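Workshop Tips: Picking Fingers, Arms and Cameras Without Losing a Whole Weekend

Posted in January, filed under Bench Notes

I get a lot of mail asking which gripper fingers to buy, and my answer is always to try two sets on the same boring job before you spend real money. My boring job is hanging plastic cups on a mug tree. It's cheap, it fits on a small table, and it will show you more about a pair of fingers than any spec sheet I've read (and I've read too many of them!).
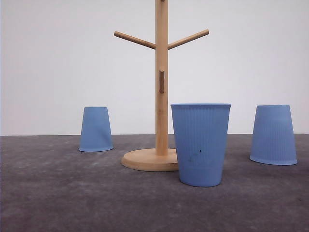
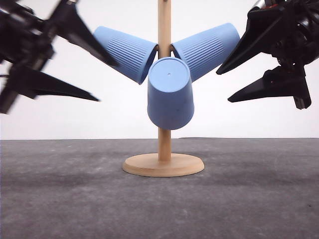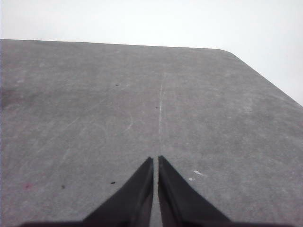 Fingertip shape is where I'd start, before motors, before software, before you even think about force sensing. I ran the Tronitz fingers against a set from Munshi, 37 tries each, same cups and same tree, and I wrote down every miss on a clipboard like my dad used to do with gas mileage. A narrow tip can get in beside a cup that already has neighbors. Look at how close the three blue cups sit once they're up on the tree, with the middle one overlapping the other two, and then think about getting a fat rubber pad in there. You can do it for the first cup. By the third you're shoving the others around.

The Munshi set is wider and softer, and I liked it a lot for picking up from the table. It forgives a sloppy approach. If all you do is move things from one bin to another, buy the wide ones and be happy. For pegs, hooks, racks and anything else where parts end up crowded, I'd go narrow.

A few things I do every time now:

Mix up how the cups start out. Put one right side up and turn a couple over. The grasp that works great on a rim can be hopeless on the narrow end, and if you only ever test one way you'll think your fingers are better than they are.

Change one thing at a time. I know, I know, everybody says it. But I once swapped the fingers and the controller on the same evening and had to throw out the whole night's numbers.

Run the cheap controller first. I have the Doltwood box and the older Asbridge one, and for slow work like this I could not tell them apart. The Doltwood gets smoother once you speed things up, and its stop button is bigger, which I appreciate more than I expected to. Keep that button where you can slap it without looking, and keep your hands out of the reach of the arms while they're powered. Reset the cups between tries with everything stopped.

Log the near misses too. A cup that goes on the peg after three pokes still counts as a hang on most people's sheets. Mine gets its own column.

Now, cameras. People want to buy one good camera and be done. I did that for a long time – one on a stand, looking at the table from the side – and it's fine for seeing the big picture. You can tell which cup is where and whether an arm is headed for the wrong one. What it's bad at is the last inch. The tree's front peg points more or less at the lens, so it looks like a stubby little thing and you can't judge how long it is. If you're only going to have a side view, turn the tree so the peg you care about is sideways to it.

A small camera at the wrist fixes a lot of that. With the fingers nearly shut you get the gap between them running straight out ahead of you, and it works like a gun sight for lining things up. The downside is that it only knows what's in front of it. Point it at bare table and bare table is all you get, scuffs and specks included. So I'd say get both if you can, and get the side one first if you can't.

On surfaces: I like a plain gray top and a plain pale wall behind. Blue cups pop right out against both. Wipe the top down before a long run, though. Little crumbs of dirt don't bother me, but they can bother a vision setup that's hunting for small parts.

Check your fingertips after every long session. Run a thumb along the inside faces (power off!) and feel for nicks. Snug the screws while you're there. Mine had worked loose after 8 sessions and I'd been blaming the camera.

Last one, about money. I had a quote for a fancy hand at 3,000 dollars and I came very close to saying yes. Two sets of plain fingers and a second camera cost me a lot less, and the cups go on the pegs. If you've tried something in between, leave me a comment with what you paid and what you hung with it.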